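Handout for Unit 303: Working Rules for the Hand-Held Gripper
Revised 7 Oct 2022

Okay, so last session we got through the Yeoman checklist and I promised you the part people skip, meaning how you set up a table and how you hold your hands before you record anything. I've been teaching this unit at Driredeo since February and I still catch myself breaking rule two, so please don't feel bad when I catch you.

Rule one. Open the fingers fully before each take and hold them there while you say the task out loud. If you start half closed, throw the take away. I mean it!

Rule two. No sudden wrist turns. Our Wistberg guide asks for 30 seconds of calm practice with a new object first, and I'd say do 40 if the thing bends or folds.
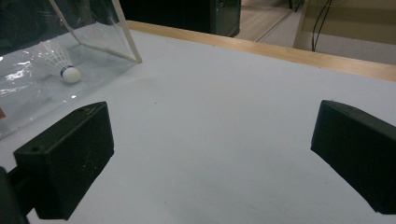
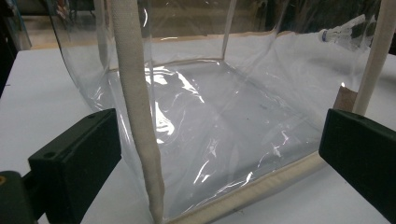

Clear materials get their own rule, rule three, and it's the one I get the most questions on. Plastic sheeting throws glare, and glare hides edges from you and from whoever labels the footage later. The shuttlecock is easy to find because it's white with a blue band, but look how the shine runs across the plastic near it. So move a lamp or turn the object a little until you can follow at least one full edge — a seam or a strip of binding is perfect for this. Write down what you moved.

Rule four is about dust. Wipe the finger faces and the table between sets. Kastovex (the shared log, for those who joined late) has a box for it, and I do check the box.

Rule five, stop when your arm gets tired. We cap a set at 33 takes, and you can always do fewer.

For next time, read section two of the guide and bring one see-through object from home. Nothing glass, please — I'm still finding bits of the last one.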